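3.2 Collecting the demonstrations

We went back and forth on this for a while, and what we ended up with is pretty simple. All the demonstrations in the Praltura set were given by remote control, with one person driving the arms through a pair of Pleneo hand controllers and watching the wrist views on a monitor. I had really wanted to do everything by hand-guiding (you grab the arm, you move it, done!), and for the first pilot in July that's how we worked. The trouble is that your own hands and sleeves keep drifting into the wrist view, and the policy happily learns to look for them. So we kept 13 hand-guided runs for the comparison in Section 5 and did the other 339 remotely.

The weighing task is the one I'd point people to first, as it looks so easy on paper. Pick up a piece of food, bring it to the kitchen scale, put it on the platform, let go, back off. A person does that without thinking, but a person also feels the platform give a little. Our operators got no force feedback at all, so they had to judge the last bit of the way down by eye, and you can see it in the trajectories: nearly everybody slows down, stops, creeps, stops again. Figure 2 is a wrist view from the weighing task.
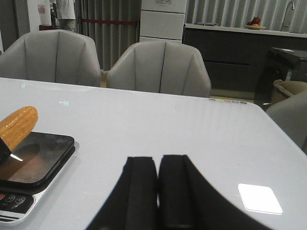

Figure 2. Wrist-camera view from the weighing task, with the corn cob across the scale and the gripper fingers in the foreground.

We thought hard about trimming those pauses. The Amini toolkit we used for cleanup will drop any stretch where the arm is nearly still, and with that switched on the demonstrations get a lot shorter and nicer to look at. They also train worse policies, at least for us. My best guess is that the creeping is where the operator is lining things up, and once you cut it out the policy just goes for the scale at full speed. We left the pauses in and only clipped the dead time at the start of each run, before the operator had touched the controllers.

Operators got 7 practice runs before we kept anything. Some wanted more (fair enough, the controllers are odd at first, and the gripper trigger is stiffer than you'd expect) and we let them have more. We didn't tell anyone which way to approach the scale or where on the food to grasp, so the set is messy in that respect, and I like it that way. The one firm rule was about releasing: open the fingers fully, then move away. Early on we had people doing both at once, and the food got dragged.

A run was capped at 600 control steps. Anything longer was stopped and logged as a timeout, and we keep the timeouts in the release with a flag on them, along with the drops. The Wovholm baseline in Section 4 is trained without either kind, while our own model sees the drops but not the timeouts.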